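The success rate is the wrong number

There is a figure that Markano likes to put near the top of its material on the Citon sorting arms, and I have heard it repeated at enough meetings now that people have stopped asking where it comes from. Out of 4,000 trial runs, 3,386 were completed without a person stepping in. People nod at that. It sounds like a good score, the sort a child would bring home from school and be praised for.

I would like to talk about the other 614, and in particular about one of them, which happened last October in the test kitchen at Ngata, where I was working at the time on the food handling side.

The task was dull. Two arms, one table, a few pieces of kitchenware. One arm picks up a small item and puts it in a sieve, and the other arm holds or shifts whatever needs holding. Shortly after four in the afternoon the right arm closed on the rim of a sieve and did not let go when it was told to. The software believed it had let go. It had a tick in a box saying the gripper was open, and so it went on to the next step, which was to swing back to its rest position, and it took the sieve with it. The sieve hit the left arm at the wrist. The left arm, feeling a push it did not expect, stopped as it should. The right arm felt nothing it thought worth stopping for and kept pulling for 14 seconds, until someone walked over and hit the red button.

No one was hurt. A sieve was bent out of shape and a cable had to be replaced. In the log the run was marked as "incomplete, operator stop", which is exactly how they marked a run in which a grape rolled off the table.

I find that second fact more worrying than the first. Machines stick. Any kitchen porter could tell you that the dishwasher door sticks, and that you learn to kick it. What bothers me is a record that can't tell a lost grape from an arm dragging things about while sure its hand is empty. If both are just a missing point on the score, then the score tells a buyer nothing about what it would be like to stand next to the thing.

Markano's reply, when we raised it, was polite and quick. The fault was traced to the message that reports whether the gripper is open. That message was sent when the order to open was given, and it did not wait for the fingers to move. They changed it. Good. I have no complaint about the fix, only about the way it was offered, as though the matter was now closed and we could all go back to admiring the percentage. A system that had been marking its own homework for months had been caught doing it once, by a person who happened to be nearby. How many times had it done so with nothing in its fingers, so that no harm came of it? They could not say, as the log had never kept the actual finger position.

The defenders of these projects tend to answer that people make mistakes too. Of course they do. But a person with a sieve stuck to their hand knows it.

Two arms at one table are also a different matter from one arm twice over. When both are handling things that stand close together, the state of one hand is a fact the other depends on. A left gripper lowering something small into one sieve while a right gripper has hold of another is perfectly safe so long as each report is true, and quite unsafe if either is not.
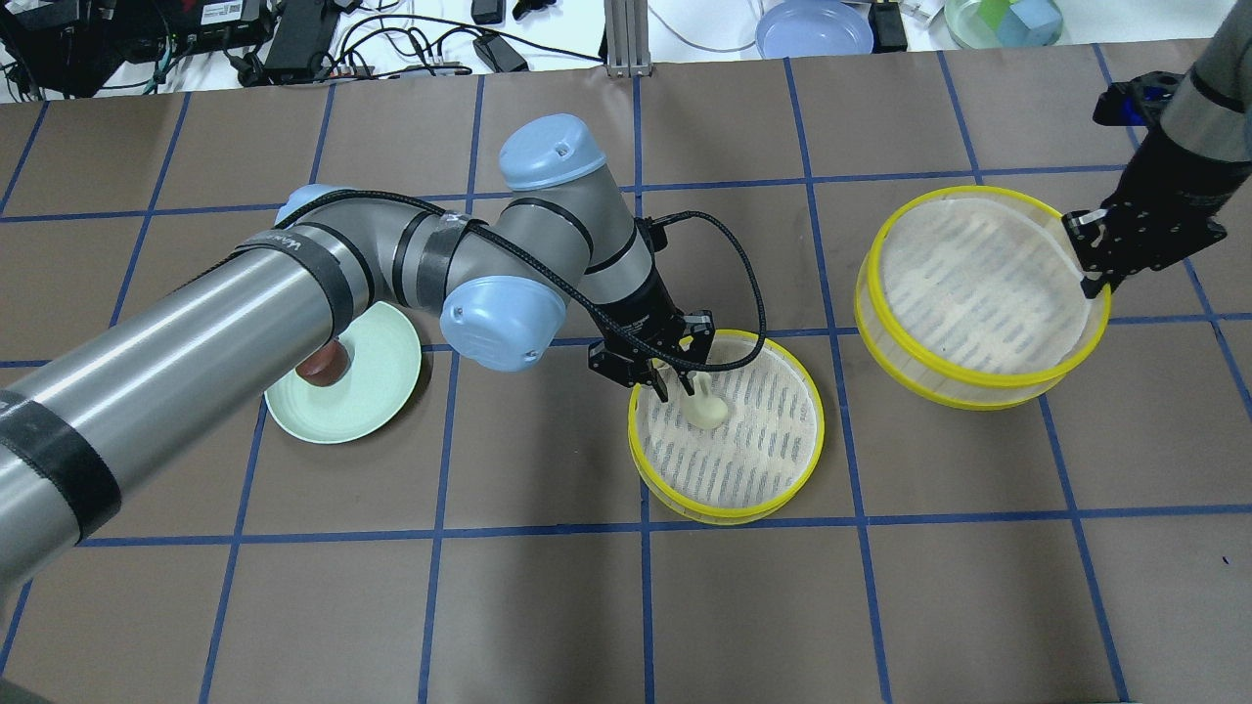 The Kinau trials, which I joined afterwards, at least began from a better place. There, a release counted only once the fingers had been measured as open, and any pull above a set force stopped both arms together. It was slower. The completion rate was lower too, and I sat through a rather cross meeting in which this was treated as a step backwards. I thought it was the first honest number I had been shown.

I am not asking for these arms to be taken away. I would ask buyers to do something fairly simple, and put 4 questions to the seller before signing. What did the machine believe at the moment it failed? What was it really doing? Who or what stopped it? And how long did that take? If the answers are in the log, well and good. If the seller has to ring someone to find out, I would keep my money in my pocket for another year.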